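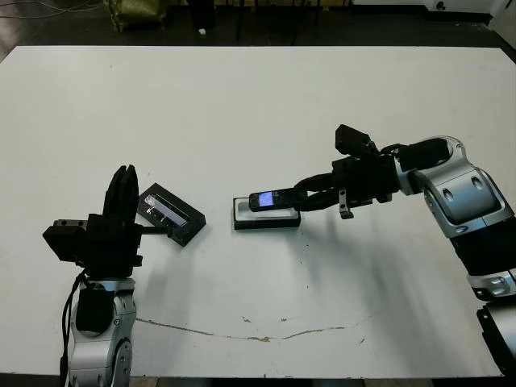 Singers wanted for our August run at Kusora Hall

Hi! I'm Bernadette, and I run Sidiritz, a small choir that sings folk songs from all over the place (lots of Lithuanian ones lately, thanks to Justinas Juška, our pianist). We're looking for 8 new voices, mostly altos and basses, but if you're a soprano and you love this stuff, please write to me anyway.

You don't need to read music. I learned half our songs by ear in my kitchen, and I still do it that way. What I do ask is that you come most weeks and sing the parts at home a little - in the car counts.

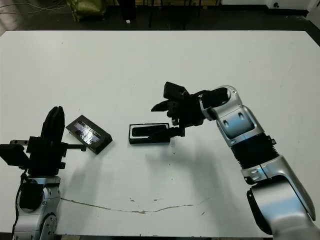
When and where

We rehearse Sunday evenings at 8 in the upstairs room at Kusora Hall. Doors open a bit earlier for tea and gossip. The run itself is nine shows, and the hall seats 300, so it gets loud in the best way!

There's no fee to join and no pay either, but you'll get your songbook and dinner on show nights.
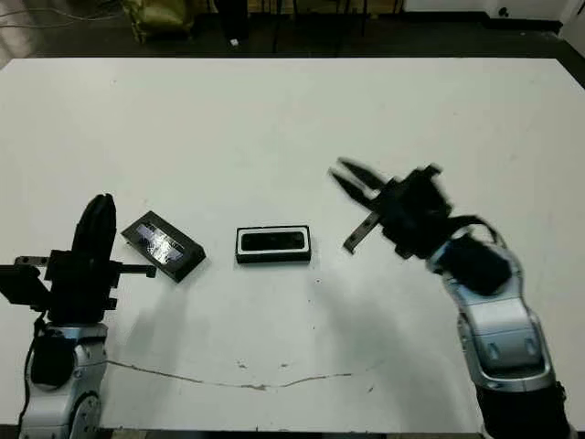 If you're nervous about trying out, it's really just me, Justinas and a piano. Bring any song you like, even a silly one. Leave your name and voice part at the Kusora front desk and I'll call you back to set a time.

Bernadette Delorme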